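Lusis Freestanding Bathtub: Owner's Guide
Section 7. Setting Up the Bathing Area 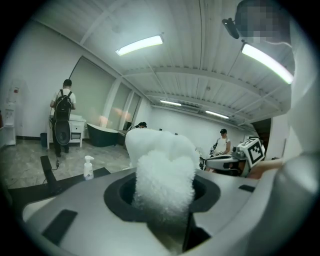
Read this section before filling the tub for the first time. The tub must already be leveled and connected to the drain as described in Section 2.

Placing a cabinet
1. Choose a wall close to the tub, but leave enough room to walk between the two.
2. Leave 18 inches clear in front of the cabinet and check that every drawer opens all the way.
3. Fasten the cabinet to the wall with the bracket supplied by its maker.
4. Keep towels and cloths in the upper drawers. Store cleaning products in a drawer with a child lock.

Note: If the tub stands in front of a window, hang the blinds so the lower edge stays clear of the rim. Open them after bathing to let the glass dry.

CAUTION: Do not set lamps, speakers or anything else with a power cord on the tub rim or within reach of a person bathing.

First cleaning
1. Remove the protective film, starting at the rim.
2. Wet a soft white cloth with warm water and a little dish soap. Terry or plush is fine. Colored cloths may leave dye on a new surface.
3. Wipe the inside from the rim down to the drain.
4. Rinse, then dry with a second cloth.
5. Check the curve of the rim under the ceiling lights. Dried soap shows up as dull streaks, mostly on dark tubs. Wipe these again with plain water.

CAUTION: Do not use scouring pads, bleach or acetone. Damage from these is not covered by the warranty.

Replacement drain covers are listed in Section 8 under part number 504.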